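Print this page | E-mail this page

Visit report: Skurdale open day, handling cell rules

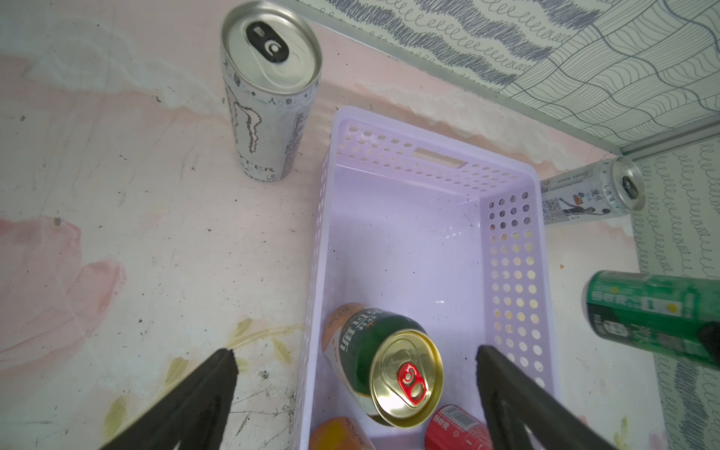
Sorting cell at Skurdale, with four cans in the basket and a green one held at the right.

I went to the Skurdale open day on Sunday to see how they write and keep their rules for robot handling work. We are redoing our own at Ekby, and our current sheet is 8 pages that few people read.

The tour began in the can cell. The job is to put drink cans into a perforated plastic basket. Skurdale allows mixed brands and colors on the table, and cans may start upright or lying on their side. The rule is that the start layout gets written down before the arms are switched on. If it isn't in the log, the run doesn't count.

Their floor rules fit on one card by the door:

Hands stay outside the taped line while the arms have power.
One person holds the stop button and does no other job.
A dropped can stays where it is until the arms are off.
Finger pads are checked at the start of each shift and after every 800 picks.

The third rule gets broken most, according to our guide. It is hard to watch a can roll and not reach for it. They logged 226 stops last year, and most of them were for this.

I asked about cleaning. The table is wiped between shifts, but scuffs are left alone unless they catch on a can. Flollard, who supply the cell, wanted a fresh surface every month. Skurdale said no and wrote the reason into the file — a good habit, and one we should copy.

We also saw the Magalhães line, which runs under the same card with one extra rule for glass. It was down for service, so I can't say much about it. The guide let us read the service log, and it was up to date.

Points for Ekby: cut the sheet to one card, name the stop button holder on the shift plan, and log the start layout. I would also like a pad check at a fixed pick count, though 800 may be too many for our older pads.

The next open day is in January. The limit is 4 visitors per group, so book early.

Contact us | Copyright Ekby | Back to top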